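Stop Building the Whole Robot

April 27, 2020

Going to write this fast because I said I'd do it in December and didn't.

Every home builder I know wants to make the arm. All of it. Joints, gearboxes, driver boards, the lot. I did it too. Mine was called Lobo and it took 80 evenings and it never once put a thing down where I asked. Could wave, though. Waved beautifully.

My argument is simple. If you build in a garage or a shared shop, the arm is the least interesting part you can spend your time on. Buy it used, borrow it, split it four ways, whatever. Then put your hours into the job - what gets picked up, what it sits on, where the person stands. That's where it all goes wrong and that's where there is still stuff left for amateurs to work out.

Jayanthi Bhat disagrees with me and has told me so at length. She says you don't understand a machine you didn't build. Fair. But I built Lobo and I didn't understand it either, I just knew where all the screws were.

Look at a plain snack job. Drinks and doughnuts, on trays. Sounds like nothing.

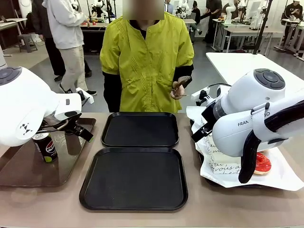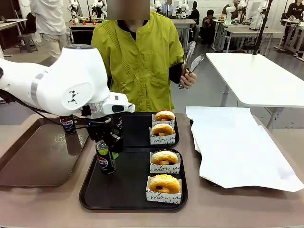

Cans and doughnuts on a counter, trays to put them on.

A can is easy-ish. Stiff, round, same every time, stands up by itself. A doughnut is soft and sticky and no two are the same height. Put paper round it and now you have a second problem, becuase paper slides and folds and a gripper that was fine on bare dough closes on a corner and drags it. None of that is a gearbox problem. You could have the best elbow in the county and still smear glaze on everything.

And trays. I lost 3 weeks to a tray. Shiny rim, bad light over my bench, camera kept seeing an edge that wasn't there. Fix was a lamp moved to the other side. Ruaridh MacBrayne at our shop did it in passing, on his way to the bandsaw. He has never built an arm in his life.

Money too. My parts came to $2,895 by the end, and that's leaving out the stuff I burned. The secondhand Meduleo I use now cost less than that and it repeats. I still print my own fingers for it, 6 pairs so far, two of them any good. Printing fingers is cheap and quick and you learn somthing each time. Rewinding a motor at midnight teaches you mostly about swearing.

I know the answer back. It's a hobby, the building is the fun. Sure. Then build one and enjoy it. But don't tell the new people they have to. We had a kid join the shop all fired up to make a thing that sets the table for his grandmother, and he got handed a bearing catalog. He got as far as one shoulder joint. I'd have given him an old arm, a stack of plates and a roll of tape to mark the bench with.

Lobo is in a box under the stairs if anyone wants the motors. Two are fine. Third one clicks.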